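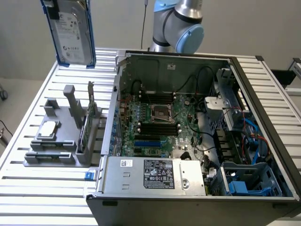
How to replace the hard disk in an old tower PC

This guide is for people who have a desktop computer with a classic tower case and want to put another hard disk in it, or only take out the old one. I have done this job many times for my neighbors and for our small school, and I write the steps in the order in which I do them. You need no special knowledge, but you need a little patience. The first time, plan 40 minutes.

What you need

A medium Phillips screwdriver
A small bowl or a lid for the screws
The new 3.5-inch disk
A backup of your files on another device
A soft brush, if the computer is old

1. Make the backup

Please do this first, also when the old disk works well. Copy the folders to an external disk, then open three or four files from the copy to see if they are good. On my last computer the copy had 1,718 photos, and I had forgotten the mail folder completely. Write a list before you start.

2. Switch off and lay the case down

Shut down the computer, switch off the power supply at the back and pull out the power cord. Press the power button once and hold it for a few seconds. Then remove the monitor cable, the keyboard and all the rest.

Lay the tower on its side on a firm table, so that the panel you will open looks up. In most cases it is the left panel when you stand in front of the computer. Leave free space on one side of the case for the parts you take out. If you work on carpet you will lose a screw, so please use a table.

3. Open the side panel

Some cases have two screws at the back edge, others have a handle or a latch. Slide the panel toward the back and lift it. Put it away somewhere flat where you will not step on it.

Touch the bare metal of the case with your hand before you touch any part inside. I repeat this each time I come back to the table.

4. Find the disk and its caddy

In many office computers the disk is not screwed directly to the case. It sits in a plastic caddy, often blue, with one rail on each long side of the disk. A colored plastic part usually means that you may take it with your hand and need no tool.

Two cables go to the disk: the wide one is power and the narrow one is data (SATA). Pull them by the plug, never by the wire. Some data plugs have a small metal clip which you must press.

Now press the two ends of the caddy together lightly and pull it out. If it does not move, do not use force - look for a screw or a second latch. In one old case from my cousin there was a hidden screw under the front cover, and I searched for it for a long time.

5. Change the disk

Bend one rail of the caddy a little to the outside and the disk comes free. Look at how the pins of the caddy go in the holes of the disk, and in which direction the connectors look. The new disk must go in the same way.

Write down the model and the serial number from the label now, or take a photo of it. Later the label is hidden inside the case and you would have to open everything again.

Hold the disk by its sides. Do not press on the metal cover and do not touch the circuit board.

6. Other parts that may be in the way

In a small case an expansion card can block the disk bay. Remove the screw of its bracket, open the latch of the slot if there is one, and pull the card straight up. Hold it at the edges. I like to keep a card standing on its edge in something with a slot, so nothing lies on top of it. Small parts go in a tray with separate pockets.

The processor can stay where it is. You do not need to remove it for this work.

7. Close and test

Slide the caddy in until it clicks. Connect data first, then power. Before closing, check that no cable touches a fan. Put the panel back, connect everything and start the computer. Enter the BIOS (often F2 or Del) and look if the new disk is in the list. If it is missing, switch off again and push both plugs once more - in most cases the data plug was not fully in.

After this you can install the system or copy back your files.

Ileana Lazăr
Last changed: August 22, 2021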